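Print this page | E-mail this page

This site uses cookies to remember your language and region. Accept | Manage settings

Wulloveck Refurbisher's Guide
Section 4: Opening the tower and fitting a processor

The sales sheet says anyone can do this in minutes. Allow an evening.

1. Shut the computer down, pull the power cord and hold the power button in for a few seconds.

2. Lay the tower on its side on a table that doesn't wobble. Carpet is a poor choice, whatever the forums say.

3. Take off the side panel. If it sticks, look for a screw you missed before you reach for a screwdriver to pry with.

CAUTION: Do not open the power supply. There is nothing in it you can fix, and it can hold a charge after it is unplugged.

4. Check the part number of the new processor against the board maker's list. "Should fit" in a seller's listing is worth very little. Demetrius Park on our bench has a drawer of chips that should have fit.

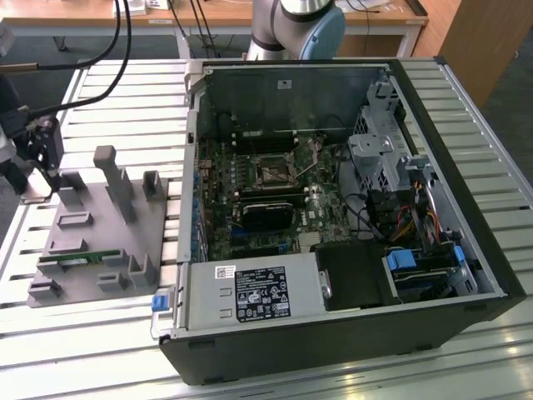

5. Processor sockets are easy to ruin and expensive to replace, so do this part with both hands free. Lift the lever, open the bracket and keep your fingers off the contacts. Move any cable that hangs over the board before you start; the black one looped across the center is the sort that catches a sleeve. With the socket empty, as it is there, line up the corner mark on the chip and set it straight down. Do not push. Close the bracket and lower the lever.

NOTE: Some kits include a "performance" thermal paste at a higher price. We have yet to see a difference that matters in an office machine. Use a small dab of the ordinary kind.

6. Fit the cooler, plug in its fan and put the side panel back before you reconnect power.

If the computer stays dark, go to Section 7 before buying anything.

Revised Sunday, January 5, 2025, by Yesenia Cisneros

Print | E-mail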